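Home Stories Poems Reviews About Contact

We use cookies to keep this site running and to remember your choices. Accept / Manage

The Trial Period

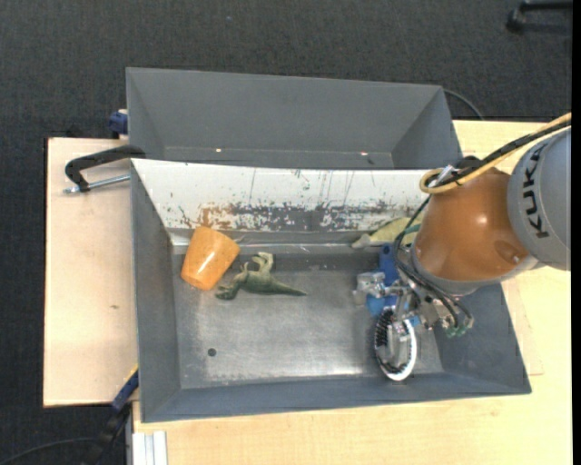 I sold Tostarel sorting kits for two years before I fell out with one. I say sold, but what I did was drive them to people, set them up, and stand there smiling while the customer made up their mind. Barkia (that's the firm, one unit behind a tyre place) let you have the kit for 12 days, free, and if you hated it I came back with the van. My demo things were all from home. There was an orange cup, and a green toy dinosaur that had been my nephew's, and I'd tip them into the front bin with whatever else was rattling about in my bag and say, "Right, pick me something nasty!" and people loved that, they really did.

Meinir Prosser did not love it. She ran a lost property store for the buses, 500 bits and pieces on a bad week, and she folded her arms and watched the gripper go down.

"What does it do with the dinosaur?" she said.

"Puts it in the other bin."

"And then?"

"Well, then it's in the other bin."

She wrote that down. I'd never had anyone write it down before, and I didn't care for it.

I rang Kulsoom Dogar at the office that evening from a lay-by, eating chips. Kulsoom had written most of the Nasten software (that's the bit of the kit that decides what to grab) and she was very fond of it, the way you'd be fond of a dog that's a bit slow.

"She wants it to know whose things they are," I said.

"It can't know that."

"I told her. She said in that case what's she paying for?"

There was a long quiet and I could hear her kettle. Then she said, "Leave it with her, the full trial. Leave the dinosaur as well."

So I did, and I'll admit I missed him. My nephew's twenty now and wouldn't have known, but I kept feeling for that tail in the bottom of my bag.

When I went back on the last day I'd already cleared the van out, ready for the kit. Meinir had the radio on. The arm was going, slow and careful, and she was sitting next to it with a mug, reading out labels as each thing came up. "Hughes," she said. "Umbrella. Hughes again, he'd lose his own feet." She was telling it. She knew perfectly well it wasn't listening.

"I'll keep it until April," she said, without turning round, "and you can knock something off the price."

I asked if I could have my dinosaur.

"Have you got a form?" said Meinir, and she pulled open the drawer and gave me one, and a pen.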